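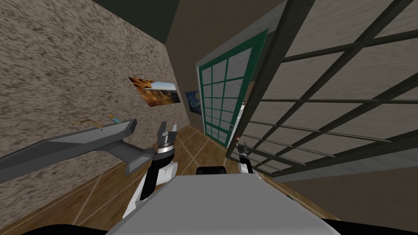
Simulated hallway, both grippers forward, green-framed door ahead.

Home | Support | My Tickets | Standards Library | Contact
Print this ticket | E-mail this ticket

Subject: Clearance rule for paned doors and windows not applied in simulation
Product: Trurow Motion Planner, simulation edition
Opened by: Kartini Kwok, Joltton
Assigned to: Guangming Meng, Prallex Support
Opened: August 17, 2025
Status: Closed, documentation change pending

Description of the problem
Our site practice requires a minimum clearance of 50 mm between any part of a gripper and a glazed surface, except during an approved contact task. In simulated household layouts, the planner accepts paths that pass closer than this to doors and windows divided into small panes. No warning is written to the log. The same rule is applied correctly to plain walls and countertops. We request confirmation of whether this is a fault or a matter of configuration, as our review procedure does not allow a path to be released while a clearance rule is in doubt.

Entry 1, G. Meng
Please supply the scene file, the rule file and the planner log for one affected run. Please also state whether the panes and the surrounding bars were imported as a single object.

Entry 2, K. Kwok
Files attached. The bars and the panes were imported as separate objects. The rule file was last revised in July and has not been edited since. 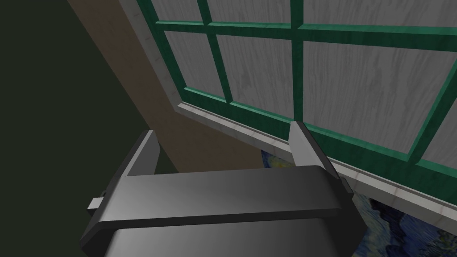

Does the clearance rule apply to a gripper that is open and carrying nothing?
The rule applies at all times, and the distance is measured from the outermost point of the fingers at their current opening.

Entry 3, G. Meng
The log shows that the rule was loaded. It was attached to objects in the class "glazing." In the supplied scene, the panes carry the class "decor," and the bars carry no class. The planner therefore used its default clearance of 12 mm for both. The planner is working as designed. The scene does not meet section 11 of the Yao Scene Preparation Guide, under which every object within reach of an arm must carry a class before testing begins.

Recommended action
1. Assign the class "glazing" to panes and bars alike.
2. Set the planner to reject any scene containing an object without a class.
3. Repeat the full set of 200 test paths. Results obtained before the correction should not be used for release.

Entry 4, K. Kwok
Steps 1 and 2 are complete. The repeat run rejected the affected paths and recorded a warning for each. We ask that the default clearance be stated in the installation manual, where it does not appear at present.

Entry 5, G. Meng
Request passed to the documentation group. Ticket closed with the agreement of the customer.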